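Ticket: Stamping task, ink marks on the table and uneven print
Project: Leveck
Site: Curnovthorpe, bench 7
Opened: 26 December 2018
Status: open

Dear Etard support,

I write to you again about the stamping task. Our customer Ortner wants to know if a machine can already do the small office work in their shipping room, which means to take a stamp, press it on the ink pad, press it on the paper and put it back. We try to answer this with the hand-held gripper first, before we trust an arm with it. 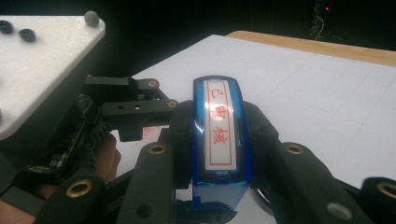

Taking hold of the stamp is not the difficult part for us. The difficult part is the pressure. A person feels when the rubber is flat on the paper. With the gripper, the stamp can tilt a little and then one side of the print is weak. From 1000 tries in our log we accept 700, and most of the others have a missing corner.

What I have checked until now:

Grip force set one step lower. The print became worse, so I put it back.
Clean rubber on the stamp. No change.
New ink pad. The print is darker, but there is more red on the table.

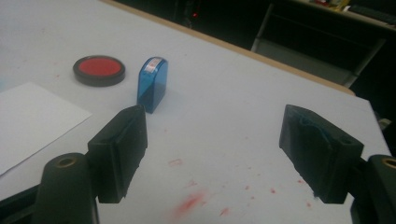

The ink is the second problem. When it gets on the tabletop, the next sheet can pick it up from below, and Ortner will not accept a dirty form. We wipe after every 9 tries, but a wiped stain is still a stain. In June we did the same task with a dry stamp and of course had no such trouble.

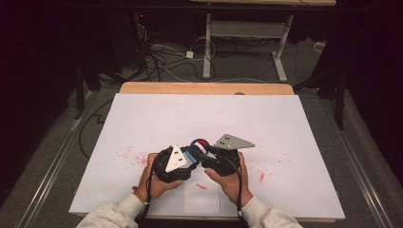
Please advise on these two points. Is there a softer fingertip which lets the stamp settle flat by itself? And can the lift from the ink pad be made slower in the settings, or must the operator learn it by hand?

My opinion for the moment is that the machine is not ready for this chore without a person near it. I will keep the ticket open and add the new log when I have tried your advice.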